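3.2 Parts, trays and tabletop layout

The sorting task was drawn from the returns bench of a small repair shop, where worn fittings come back mixed together and have to be separated before anyone can decide what to keep. We kept the bench version simple. Each trial used a plain brown tabletop, two shallow plastic trays with raised rims, and a handful of small parts. One tray was green and the other red. Both were square with rounded corners, and they were set side by side with a narrow strip of table left between them.

The trays served as the only labels. No printed text or symbols were used, as an earlier round with paper tags had shown that people spent more time reading than looking at the parts. Color was easier to teach. In that earlier round the tags also slid off the rims whenever a tray was picked up and carried, and several trials had to be thrown out.

Three kinds of parts were used in the full set: curved white pieces, short cylindrical fittings, and flat washers. Not every kind appeared in every trial. The curved pieces gave the most trouble. Lying flat, they can face any direction, and a piece that looks like a full half circle from one side may look like a hook from another. Itzel Beltrán, who prepared the parts, sorted them by outline first and by length second, and we kept her order throughout the study.

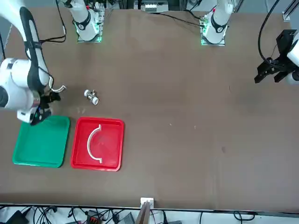

Start positions were loose by design. A part could begin anywhere on the open table as long as it did not touch a tray or another part. We did not correct the angle of a part once it had been set down, and a fitting that rolled onto its side stayed on its side. Parts inside a tray were also left as they fell. A curved piece could end up with its tips pointing toward any rim, and this was counted as correct if the whole piece lay within the tray.

Figure 3. Tabletop layout with the green and red trays.

A trial ended when every part on the list for that trial had been placed, or when the time limit of 80 seconds ran out. Parts left on the table at that point were recorded as unsorted, with no partial credit. We ran 100 trials for each of the 8 layouts. Layouts differed in which tray was on the left, how far the trays stood from the front edge of the table, and which parts were included.

Two kinds of mistakes were logged separately. A part in the wrong tray was a color error. A part resting on a rim, or partly over it, was a placement error. The second kind was far more common with curved pieces – their ends catch on the raised edge – and it hardly ever occurred with the cylindrical fittings. Washers fell between the two. When both mistakes applied to the same part, we logged only the color error.

Between trials the trays were emptied and wiped, and the tabletop was checked for small scraps. Trays that had warped or cracked were taken out of use and replaced with others of the same shape and size.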